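Folding thin white fabric without it sliding about?
Posted by Lennox in Laundry and Linen, 2,711 views

Hello all! I've recently got properly into looking after my linen (I know, I know) and I'm loving it, apart from one thing. I have a stack of thin white cloths, the soft drapey sort, and I can't get them to fold square. I lay one on the table, line up the corners, go round to smooth the far side, and by the time I'm back the near edge has wandered off. My towels come out lovely, and even my pillowcases are decent now. The thin ones just slump into a heap with one long wrinkle down the middle.

I'm working on a smooth white table, which might be half the trouble, as I can hardly see where the cloth ends and the table begins! Do I need a different surface, or starch, or simply more patience? I've got 21 of these to get through before my sister's do in September and I'd love them to look smart in a pile.

Gorka
Member, 3,226 posts

Oh, I love this question! Thin cloth is a joy once you get the knack, so don't give up on it.

The biggest change for me was to stop lining up the corners first. Drop the cloth on the table in any old heap, then find one long edge, the hemmed one if there is one, and pull only that straight. Run it along the edge of the table so you've got something true to follow. Leave the rest in a muddle for now. When that edge is lying nicely, put one forearm along it and use your other hand to stroke the cloth away from you, slowly, from the middle out to the sides. The folds open up beautifully if you don't hurry them.

Then bring the far edge over to meet the near one. Pinch a fold just inside the hem instead of grabbing the corner – corners stretch, and that's where your long wrinkle is coming from, I'd bet. Lift it a little way off the table as you bring it over. Dragging is what makes the bottom layer creep.

As for white on white, I work with a lamp off to one side in the evening and the ridges show up straight away. An old tea towel underneath helps with the sliding too. I wouldn't bother with starch for this, though I do use it on napkins and I'm happy to bore you about that another time!

One more thing: do them when they're very slightly damp if you can. Mine come off the line at teatime and I fold them before they've gone crisp. If they're bone dry, a quick spray and 2 minutes rolled up in a towel does the same job.

Stirkus
Member

Just iron them? I iron mine in half and then in half again, and it stays put because it's warm. Takes ages, mind.

Bikodside
Member

Gorka's forearm trick works a treat, I tried it on a big muslin this morning and was delighted with it! I'd add that it's worth checking the cloth is square to begin with. Two of mine had been washed so often they'd gone a funny shape, and no amount of clever folding was going to bring the edges together. Fold it corner to corner once and see how far out it is. If it's only a little bit, split the difference on both sides and put the neat edge at the front of the pile.

Also, clear the whole table. I used to make do with one end and it's so much nicer having room to spread out – you can leave the cloth loose at the back and work on the part in front of you.

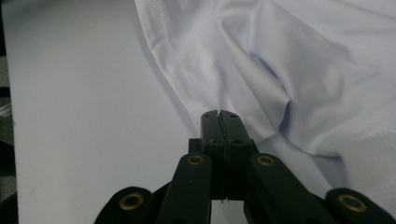 White cloth on a pale work surface, in loose folds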